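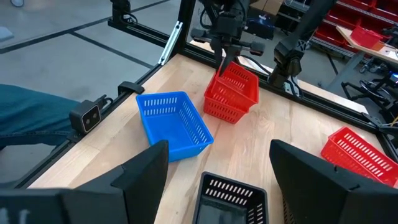

Photo credit: Hutside returns room study. Reproduced with permission of the site.

4. What the baskets changed

4.1 The job before the arms

Hollness had been nesting baskets by hand for as long as anyone on the shift could remember. The task has no entry in the company's job catalog. It was folded into "general duties," a phrase that at Hutside covers everything from label stock to the coffee machine. When we asked workers in the first round of interviews how long they spent on it, most laughed, and one asked whether we were being paid for this.

The baskets matter all the same. Orders leave in them and come back in them, and they come back in every attitude a basket can take. Before any order can be packed, somebody has to turn the baskets upright, pull apart the ones that are jammed together and sort them by color. In the logbooks that Rekha Hegde kept as shift lead, this work appears only when it has gone wrong, usually as the single word "baskets," underlined.

Management chose it as the first job to hand to the Lemma system on the grounds that it was simple. We heard this word often in January and much less often by spring. A basket on its side (Figure 4, red, right of the table) is a small matter for a person, who rights it while talking about something else. For an arm it is a question of which edge to hold, from which direction, and what to do if the basket's neighbor comes along for the ride.

4.2 Who moved, and where to

The site plan promised that no positions would be lost, and none were. What it left out was that positions can stay while the work inside them wanders off. Of the 6 people who had shared the sorting, 2 became what the plan calls cell attendants and 2 moved to the packing line. The others kept their old titles and a portion of their old work, together with a new and unwritten duty of being near the table when needed.

The attendants' day is made of short interruptions. Fahad Naqvi, who had worked returns longer than any of his colleagues, described it in his second interview:

"I used to do the baskets. Now I watch the baskets get done. My feet hurt the same. The difference is, when I did it and it went badly, I fixed it and that was that. Now I fix it and then I fill in the form about it."

We collected 81 of these forms. The category "item presentation," meaning that a basket was lying in a way the system did not care for, was the most heavily used, and attendants quickly learned that it could be stretched to cover nearly anything. Naheed Hashmi, asked what she entered when she did not know why the arm had stopped, answered, "Item presentation," with some dignity.

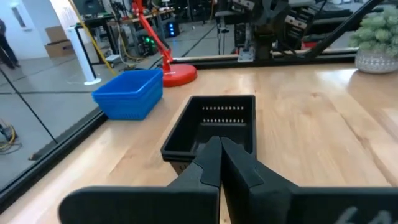
Maham Afridi

4.3 Tidying for the machine

A second change was harder to get people to talk about, as it embarrassed them slightly. Within weeks, attendants had begun arranging things to suit the arms. Trays were set down square to the fingers. Stacks were given a quick shake to loosen them before they went on the table. None of this was in the training, and the supplier's engineer, Vivek Dhillon, was visibly torn when he heard about it: the stop rate had been falling nicely, and he had been hoping to credit the software.

This is the familiar finding that people adjust to a machine faster than it adjusts to them. We would add that at Hutside the adjusting was done by the same people whose task had, on paper, been removed. The work of sorting baskets went down. The work of preparing baskets to be sorted went up, and it remains, like its predecessor, in no job description.

The table also picked up a domestic side. Attendants spent long stretches at it and came to treat it as a desk. A red lamp stands on it in Figure 5, within easy reach of the blue basket, and a potted plant keeps to the far corner. In interviews, workers referred to "our table," while managers called it "the cell." The two words were used in the same meetings, by people looking at the same piece of furniture, without any apparent confusion.

4.4 Skill, and who is thought to have it

The Cirero grading scheme, which sets pay bands at the site, awards points for operating equipment and none for knowing how baskets behave. Both attendants went up one band. Their colleagues on packing, who had taught them which stacks stick, did not. Hegde raised this at the review and was told that the scheme would be looked at in the next cycle. Her logbook entry for that afternoon reads "baskets," underlined twice.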